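4.2 The long table at Trudach

We come now to the table itself, which has been waiting patiently through all the talk of booking systems and floor plans in the previous section, and which was, for most of the people we spoke to, the real subject whenever they told us they were talking about the meeting room. The firm had moved into the Trudach building from a much smaller set of rooms at Farside, where meetings were held standing in a corridor or round somebody's desk, and the big table was bought in the first flush of having space at last. It was a generous purchase and people were (and mostly still are) very fond of it. They like the colour of the wood, they like the rounded end, and several of them told us warmly that it made the firm feel like a proper firm.

What they didn't foresee was how quickly it would stop being only a meeting table. By the time we began our visits in October it had become the place where a person went to spread out, to eat a late sandwich, to sign things, to have a difficult telephone call in reasonable privacy, or to leave an object they meant to come back for. We kept a written record of these uses across the visits, and the record runs to 400 entries, of which only 125 belong to a meeting that had been booked. We would ask the reader to be a little careful with that second figure, as the booking sheet was not always kept up, and a meeting that grew out of a chat by the kettle would never have found its way on to it. Even so, the proportion will surprise anyone who thinks of such a room as standing idle between appointments.

The ends and the middle of the table lead quite different lives. When a person comes in alone they nearly always settle at an end, usually the rounded one, and draw their papers in towards them so that everything is within reach of a forearm. The middle is left over. It belongs to no seat in particular, and so it collects the things that belong to no task in particular: a loose sheet, a pen, some small item put down during one conversation and still there for the next. We came to call these things stragglers, and the word was taken up so cheerfully by the staff that we have kept it here. A straggler near an end is generally picked up by whoever next sits there, while one in the middle may stay where it is for a very long time, being politely worked around by everyone.

Then there is the matter of the shine. The top has a glossy finish which throws the light back in broad white patches (Figure 2), and these patches have more say in where people sit and where they put things than we had expected when we drew up our first plan of the room. Bastian Mühlbauer, who had the desk nearest the door and used the room more than most, described himself as "a refugee from the glare" and would move his papers along by a hand's breadth at a time as the afternoon went on, until he had sometimes travelled past two chairs without ever deciding to get up.

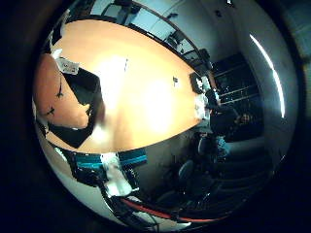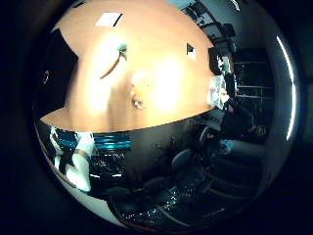

Figure 2. Reflected light on the tabletop, with small items left lying. The first view takes in the rounded end of the table and a person seated there; the second takes in the office chairs.

Mühlbauer's slow migration was not peculiar to him. Of the four regular users who agreed to keep a diary for us, all mentioned the light without being asked, and one went so far as to say that she judged the hour by which seat had become uncomfortable. White paper suffered most, as one might suppose, and a page of faint pencil could become quite impossible to read. People dealt with this in homely ways. They tilted the sheet, or leaned over it and let their own shoulder make a shadow, or laid a dark folder underneath. A matt cloth was tried for a while at the suggestion of the furniture dealer, Hinrichs, but it slid about, it caught crumbs, and people missed the sight of the wood. It was folded up and put away, and we did not see it again.

The chairs deserve a word too. They are ordinary office chairs, easily moved, and they drift. A chair pulled back for a visitor tends to stay pulled back, and after a busy morning one would find them standing well away from the table and facing all sorts of directions, so that the next group began by herding them in. Some users found this a nuisance. Others rather enjoyed it, and said that it gave latecomers something to do and got people talking before the agenda began. At Bevance, our other site, the chairs are heavier and stay where they are put, and there the first few minutes of a meeting were noticeably quieter. We would not like to build too much upon that, given how different the two firms are in temperament, but it was remarked on by a visitor who knew both rooms well, and we pass it on in that spirit.

The question of who clears the table, and when, is taken up in the next section, where the stragglers return in greater numbers.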